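Clearing the Table: How Six of Us Learned to Share One Work Surface

Student project report, Home and Community Studies, Clendudbridge
Submitted May 26, 2025
Report written up by Sang-wook Ryu for the Turer group

How the project began

When our tutor asked each group to choose an everyday household task and look at it properly, most people went for cooking or laundry, and I can't blame them, because those sound as if they have plenty in them. Our group went for clearing a table. I remember there was a bit of laughter when we said so, and some of it was ours! But all six of us live in shared houses in Flusham, and every one of us had a story about the shared table: the post that stays on it until it is out of date, the jumper that belongs to whoever is away for the weekend, the mug with the spoon stuck in it. We thought that if a thing causes that much grumbling it was probably worth a term of our time.

We called ourselves the Turer group after the building we were given to work in. The room itself is on the ground floor, a plain sort of place with a good big white table in it, and we grew very fond of it by the end, although the heating is not to be relied upon in November (bring a cardigan, is my advice to next year's students).

What we wanted to find out

We had two main questions, and a third that crept in later. The first was simply what people do when they are asked to clear a table without being told how. Do they start with the biggest thing, or the nearest, or the thing they know the home of? The second was whether agreeing on a place for each object beforehand made the job feel easier. We were careful to say "feel", as our tutor pointed out very kindly that we had no proper way of measuring effort, and that a person's own account of a dull job is useful in its own right.

The third question was about cloth. I'll come to that.

Setting out the things

In our first sessions we put far too much on the table. We had cutlery, a pile of magazines, two lunch boxes, somebody's gloves and a plant, and what happened was that people moved everything to one end and called it finished. Looking back, I think we wanted the table to look like our tables at home, when what we needed was a handful of things that behaved differently in the hand.

So we cut it down. After a good deal of talk we settled on something stiff with a shape of its own, something thin and crinkly that could be bundled up, and a piece of fabric that could be folded. A box, a bag and a cloth, in other words. Each asks a different thing of you. The box can be picked up and put down and it will be just the same box. The bag has to be persuaded. The cloth is somewhere in between and depends very much on who folded it last. 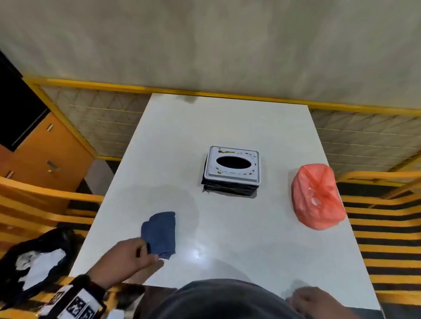 We also wrote down a short list of house rules, which went through several versions. The one we kept reads as follows:

Start with both hands free.
Look over the whole table before touching anything.
Move one thing at a time.
Fold what can be folded before it leaves the table.
Tie bags so they stay shut.
Wipe last.

The second rule was the one people forgot most, me included. There is something about a cloth lying near you that makes you want to grab it straight away. Several of us found that we had picked it up and were standing there holding it, with no idea where it was meant to go, while the other things sat waiting.

The trouble with cloth

I promised to come back to this. We had expected the bag to be the awkward one, what with it being so light and slippery, and we had set aside a whole session for it. In the event the bag was over and done with quite quickly. Gather it, press the air out, tie a knot, and you have a small lump you can put anywhere you like. We tried rolling and we tried the flat triangle fold that somebody's aunt swears by, and both are very handsome, but for everyday use the group preferred a plain knot.

The cloth gave us much more to talk about. We found that we each had a family way of folding and that we were all rather attached to it. One of us folds in thirds, one in half and half again, and one (I won't say who) doesn't fold so much as pat. When two people worked at the table in turn, the second would very often open out what the first had done and start again. I did it myself and felt quite sheepish when it was pointed out. We had a long conversation about whether this mattered, and the view we reached was that it matters if the cloth has to fit a particular drawer, and otherwise hardly at all. Heavier fabric was harder to keep neat than thin fabric, as the edges would not lie down, and it helped to smooth it with a flat palm before making the second fold.

Deciding where things live

For the second half of the project we agreed homes for the objects. This took longer than all the clearing put together. You would think it would be simple to decide where a box of tissues lives, but one of us felt strongly that it should never leave the table in the first place, being a thing that people reach for while sitting down. Another felt that anything on a table will gather company, and that once you let a box stay you will soon have letters leaning on it. I still don't know who was right. We ended by letting the box stay in the middle and clearing around it, and I must say the table looked friendlier for it.

Once the homes were settled, people said the job felt lighter. They stopped and stood less, and there was less calling across the room to ask where something went. Two members said they had started doing the same at home, and the household at Shim Terrace now has a basket by the stairs for anything that has not got a place yet. We would have liked to visit and see how the basket is getting on, but we ran out of term.

Wiping down

We nearly left this part out, as it seemed too ordinary even for us. I am glad we didn't. Wiping is what shows you the difference between a table that has been emptied and one that has been cleaned. A pale glossy surface is lovely in the morning light and very unforgiving about marks, and we learnt to crouch a little and look across the top to find the smudges we had missed from above. The far side of the table was always the worst, for the plain reason that it is a stretch to reach. Walking round to it solved the problem completely, and I am a little ashamed of how many sessions passed before we tried.

Lids want wiping too. It is easy to lift a box, clean beneath it and set it back without once looking at the top of it, which is where the fingers go.

What we would do differently

We would begin with fewer objects. We would also keep better notes in the early weeks, as some of what we wrote down is hard to make sense of now (one page says only "bag, again, better" and is unsigned). And we would ask some people from outside the group to have a go, ideally older people who have been clearing tables for a good deal longer than we have. Our six households are all students, and we eat at odd hours and own very little, so I wouldn't want anyone to take our findings as true for a family of 5 with school bags and a dog.

Thanks

Our thanks go to our tutor for her patience, to the Turer building staff for letting us keep our things in the room between sessions, and to everyone at home who put up with being watched while they cleared away their supper. The notes and the full set of house rules are in the project folder at Clendudbridge, and next year's group is very welcome to borrow them.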